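Hundmont stone worktop firm to open second workshop in December

26 August 2018

Hundmont-based worktop maker Indeck is to open a second workshop this December, after taking a lease on the former Hlongwane dairy building on the edge of the town. The new site will create 16 jobs, most of them in cutting, polishing and fitting.

The company makes and fits stone worktops for kitchens, utility rooms and small cafés. All of its cutting is done at present in a single workshop behind the showroom, where storage has been short for the past two years. Slabs are kept at a separate yard and brought over by lorry each morning, and larger orders have had to wait for space on the saw. 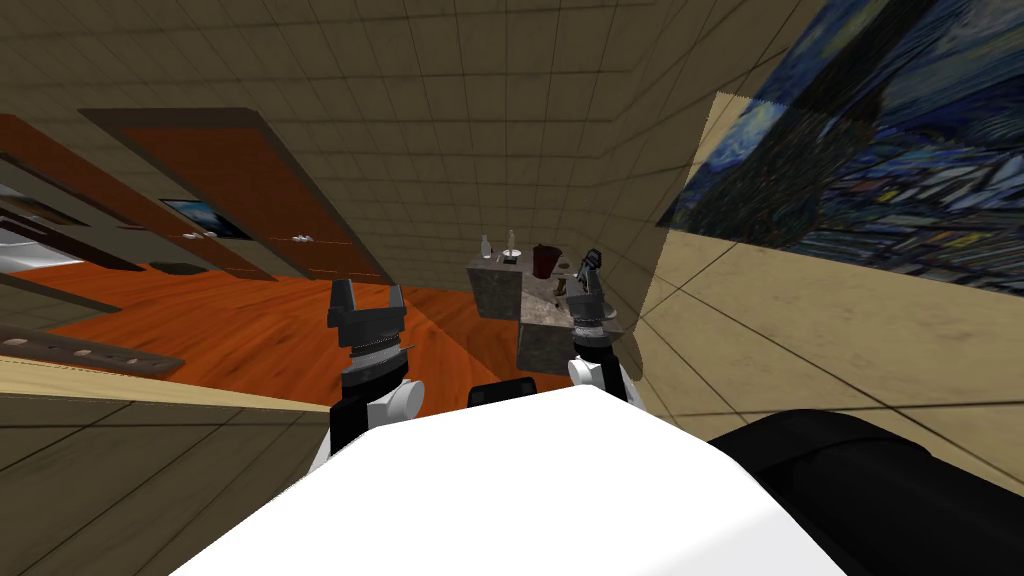 The dairy building has 3031 square metres of floor, enough to keep the slabs and the saws under one roof. Indeck will also put in a water recycling system, so that the water used in cutting can be filtered and used again. Work on the drains began this month and the electrical work will follow.

Tarık Dönmez, managing director of Indeck, said: "We have been turning away work that we would have liked to do. Customers were being told to wait nine weeks for a worktop, and that is too long when you have no kitchen. With the second workshop we expect to bring it down to five."

The existing showroom will stay open and its hours will not change. Customers who have already paid a deposit do not need to do anything – their fitting dates stand, and the price they were quoted will be kept.

Indeck will also use the move to widen its range. A new set of worktops, sold under the name Jindevov, will go on sale when the workshop opens. It will come in 20 mm and 30 mm thicknesses, with a choice of three edge shapes. Prices will be published in the autumn.

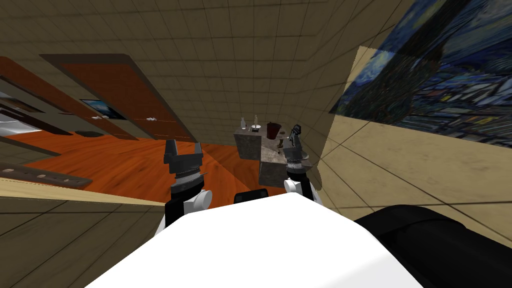
Offcuts will be sold to the public for the first time. Pieces too small for a worktop are often large enough for a windowsill, a hearth or a shelf, and prices will start at £50. Buyers will need to collect them from the new site, and cutting to size will be charged separately.

Duygu Bayram, who will manage the new workshop, said: "We are looking for people with stone experience, but we will train the right person from the start. Two of our best fitters came to us from joinery."

Applications are open now. Forms can be picked up at the showroom counter or requested by post, and interviews will be held in Hundmont. Quote reference 1612 on all applications.

Ends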